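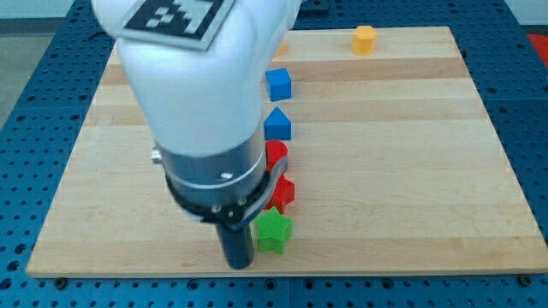
Chapter 4
Sorting and Lining Up Shapes

Yesenia Giraldo keeps a bin of 400 plastic blocks at the Flores workshop, and every class she teaches there starts with it. She tips out a handful and asks for one straight row. Most people finish in under 15 seconds. Then she asks what the rule was.

A row needs a rule – by color, by size or by number of sides. A cube shows a square face from any side. A house-shaped block shows five edges from the front but a plain rectangle from below, so two people can sort it differently and both be right.

In this chapter you will name flat and solid shapes, write a sorting rule in one sentence, and test it on 10 blocks. Keep your rules from Section 4.1. You will need them again in Section 4.3.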